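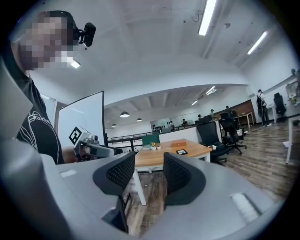
What must be checked before we sign the order for the hand-held grippers? The electrical supply, the floor space, the price of wear parts for two years, and the name of one person who accepts the delivery.

Home Facilities Equipment Safety Forms Contact

Facilities > Equipment planning > Checklists > Hand-held grippers, pre-purchase

Pre-purchase safety and budget checklist, with comments
Filled in by: Dušan Jurić
Supplier under review: Darnex
Second offer: Obradović
Site: Miltcombe office, upper level
Planned purchase: August

Mark each line OK, OPEN or NO. Please write a comment also when the line is OK. Last time we had only the marks, and later it was difficult to understand why something had been accepted.

SECTION A. SPACE AND FLOOR

A1. Work table is stable and has a free edge for the operator. OK
Comment: The wooden table with white legs can stay. I pushed on it from each side and it does not move. We do not need to buy a new one, so I removed this line from the budget.

A2. Small items on the table are suitable for practice. OK
Comment: Cup, small box and potted plant are enough for the first weeks. Please do not use a cup with hot drink in it.

A3. Chairs do not stand in the walking path of the operator. OPEN
Comment: The office chairs have wheels and they travel. I ask for a line of floor tape, and chairs stay behind it during work. The tape is in the budget under small materials.

A4. Floor is free of loose paper, cables and bags. OPEN
Comment: There was a scrap of paper on the floor. It is a small thing, but the operator looks at his hands and at the object, he does not look at the floor. Check this before each session.

A5. Distance to the railing is sufficient. OK
Comment: The table is between the operator and the railing. If somebody wishes to turn the work area in the other direction, this line must be checked again.

A6. Other people can pass without crossing the work area. OPEN
Comment: The office is open and colleagues walk through it with backpacks and laptops. A low barrier from Obradović is possible, but I think the whiteboard can do the same work if we move it.

SECTION B. THE GRIPPERS

B1. Finger pads are without cracks, and the cover is not torn. OK
Comment: Checked on the demonstration units. The pads are a wear part. Darnex gives the price for one pair only, and I have asked for a price for 8 pairs.

B2. No pinch point at the base of the fingers. OPEN
Comment: I could put the tip of my little finger between the moving parts – this is not dangerous, but it is not comfortable. The supplier should answer in writing.

B3. Marker plate is fixed and cannot fall. OK
Comment: The black-and-white plate must be flat and clean. Spare plates are not in the offer. Ask for two.

B4. Weight is acceptable for one hour of work. NO
Comment: After 40 minutes my wrist was tired. I propose breaks of ten minutes, and the plan for hours must be calculated again with these breaks. It will make the project longer, so it belongs to the budget also.

SECTION C. HEAD-MOUNTED CAMERA

C1. Strap is adjustable and can be cleaned. OPEN
Comment: One strap for each operator, please. The price is 160 for the set, and I consider it is worth it.

C2. Camera does not block the view to the side. OK
Comment: The operator should turn the head slowly for the first day, until he is used to the box near the temple.

C3. Colleagues in the room are informed about recording. OPEN
Comment: The text of the notice is ready. It must hang at both entrances before the delivery.

SECTION D. BUDGET

D1. Written offer is complete. OPEN
Comment: The Darnex offer is 2,133 without the straps and without transport. In the Vikine project we forgot transport and had to ask for money a second time. I do not want to repeat this.

D2. Wear parts are planned for two years. OPEN
Comment: Waiting for the answer in B1.

D3. Lighting. OK
Comment: The ceiling tubes are sufficient. No purchase.

D4. Storage with a lock. NO
Comment: We have no free cabinet on this level. I asked if one can come from the ground floor – no answer yet.

RESULT
Not released for order. Lines B4 and D4 must be solved first. The OPEN lines can be closed by e-mail to me, with the line number in the subject.

Next check: after the new offer arrives, at 9:30 in the morning, same place.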